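Council's $455 tablecloths: a bargain, or just a lot of leaves?

Ustthorpe's community hall has new table coverings, and the people who sell them would like you to know they are more than table coverings. According to the brochure left in a stack by the hall's front door, they are "a restorative surface experience". They are also printed with leaves.

The hall took delivery in October of a first lot from Povus, a homewares supplier that has been working its way through halls, clubs and aged-care dining rooms in the district. The price is $455 a set. For that you get the coverings, a bottle of cleaning solution and a laminated card explaining how to wipe a table.

Povus makes three claims for the range, which it sells under the name Dreltitz. The first is that the pattern hides marks. The second is that the surface will stand 80 wipes a week without fading. The third is that people linger longer, and more happily, over a botanical print than over a plain one.

The first claim is the easiest to believe. Anyone who grew up with a patterned cloth on the kitchen table knows a busy design is kind to a bit of spilt tea. Whether you want a mark hidden in a room where food is served is a different matter, and the brochure does not go into it. A plain white table looks grubby sooner, but at least it tells you when to fetch the sponge.

The second claim we asked about. How was the figure of 80 wipes reached, and with what sort of cloth? A Povus representative said by email that it came from "in-house trials" and that the results were not something the company shared. A follow-up question about how long the trials ran went unanswered. The warranty, for what it is worth, covers splitting and peeling at the seams. Fading is listed among the exclusions, on the back page, in type a good deal smaller than the type on the front.

As for the lingering, the brochure leans on a survey of 447 diners at what it calls partner venues. It does not name the venues. Nor does it say what the diners were asked, what was on their tables before, or whether they were given a free coffee for filling in the form. It reports that most of them found the print "calming" or "very calming". There is no sign that "it's a tablecloth" was one of the options.

Jinfeng Xiao, who runs the Ustthorpe lunch program and has set those tables for longer than Povus has been selling anything to put on them, was asked if people were staying longer.

"They stay until the bus comes," she said. "Same as before."

Xiao does not dislike the pattern. She thinks the colours are pleasant enough, particularly the reddish flowers, and she says the old brown vinyl had to go. Her complaint is a practical one. Pale things get lost on a busy background, and in a lunch room plenty of things are pale – salt shakers, pill cups, the lids off yoghurt tubs. She has taken to putting the white crockery on dark placemats, so a good part of the pattern the hall paid for is now covered up at lunchtime.

"I bought the placemats at the discount shop," she said. "Nobody surveyed me about those."

It should be said that the print is a decent one. Plenty of the floral stuff sold to halls looks as if it was borrowed from a motel curtain, and this is gentler, with a hand-painted feel and a good amount of light grey left showing between the stems. The flowers are kept to a rusty red and the larger leaves to a dull teal, so it should get along with most chairs. If Povus had simply said "nice pattern, wipes down", there would not be much to argue with.

The trouble is the price, and what is being used to justify it. The hall's old supplier, Ljungberg, still lists a plain covering in a similar size for a good deal less. Its catalogue makes no mention of anybody's mood. It does give the thickness of the material and a washing temperature, two details missing from the Povus brochure altogether. 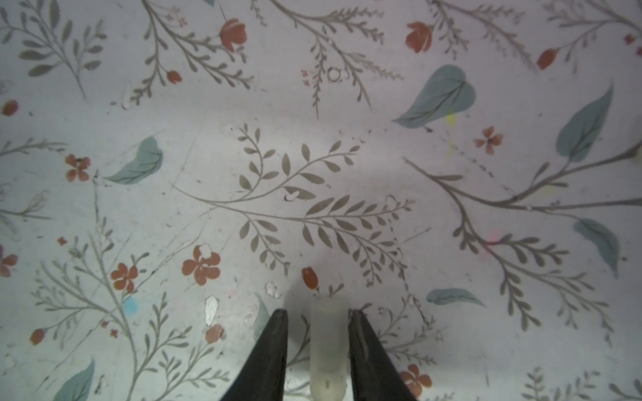 Leaves, ferns and rust-red blossoms on light grey: a small, frosted-looking item on the botanical print.

Povus also says the design was "developed with reference to native woodland". Readers are welcome to try their luck at picking the species. We put the question to two keen gardeners at the hall and got two different answers, along with a firm view from one of them that the big teal leaves did not belong to anything she had ever had to rake up. The company did not say which woodland it had in mind.

None of this will matter a great deal if the coverings last. The council has an option to buy for the remaining rooms, including the craft room and the upstairs meeting room, and is expected to decide once the first lot has had a proper go. There are 32 tables in those rooms by the council's own inventory. A spokesperson would not say how many tables a set is supposed to do, or whether other suppliers had been asked to quote, beyond confirming that "a range of factors" would be considered.

One factor might be the craft group, which has its own opinion. Its members cut, glue and paint, and they have asked that whatever goes in their room be cheap enough to ruin. They would also like it plain, so that a dropped needle can be found before somebody leans on it. Their letter went to the council last month and has been acknowledged.

A second might be the cleaning solution. The laminated card advises that only the Povus product be used, and that other cleaners "may affect the finish". The starter bottle comes with the set. The refill is sold separately, and the price was not on the card, in the brochure or on the order form we were shown. Xiao is using warm water and dish soap for the time being and says she has noticed no difference.

Residents who want to judge for themselves can see the coverings in the main hall whenever it is open, from 9 am most mornings. Brochures are by the front door. Comments on the wider purchase can be left at the council's front desk, where the counter is bare laminate and appears to be holding up fine.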